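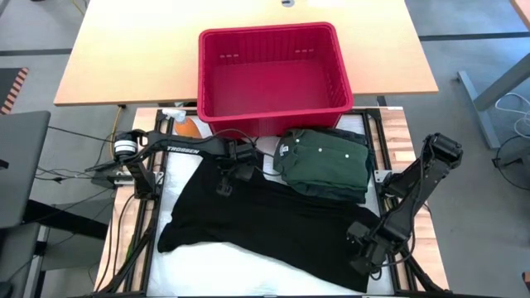

The Govimetti good practice guide for shared robot benches came out in January, and I have now read all 70 pages of it. Most of it is about paperwork. The part on what should be kept off and away from a bench when the arms are live runs to 2 pages, and one of those is a table of definitions. That seems backwards to me. A bench set up for folding shirts, with a laundry basket at the back and cables running down both sides, raises a good many plain questions about reach and snagging, and the guide answers hardly any of them. Clause 2 says cables must be "managed". Managed how? A loop of cable lying near a folded shirt could be managed or not, depending on who fills in the form.

Then there is the business of small arms. The authors treat them as harmless by default, on the grounds that they are light and slow. Maybe so, but a light gripper can still pinch a finger, and people who work beside these things all day get used to putting their hands in. I would have liked one clear sentence: stop the arms before you reach over the rail. Wimeck put that wording forward during the comment period. It was turned down as "too prescriptive", if you can believe it. 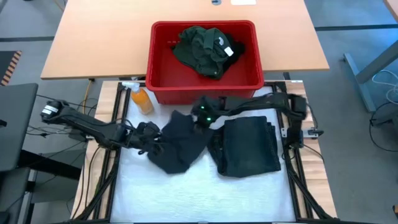
The section on liquids is no better. It asks for a risk assessment for any container within the working area, then says a bench operator may decide what the working area is. You could drive a truck through that. If a spray bottle stands inside the rails, it is inside the working area, whatever the form says.

Supporters point to the Flavitz survey, with its 771 replies, as proof that labs want a flexible guide. I've read the questions. Asking people if they favour flexibility is like asking if they favour good weather. The Demirtaş checklist is older and uglier, but it fits on one sheet and you can tape it to the desk. We'll keep using that one until the guide is revised.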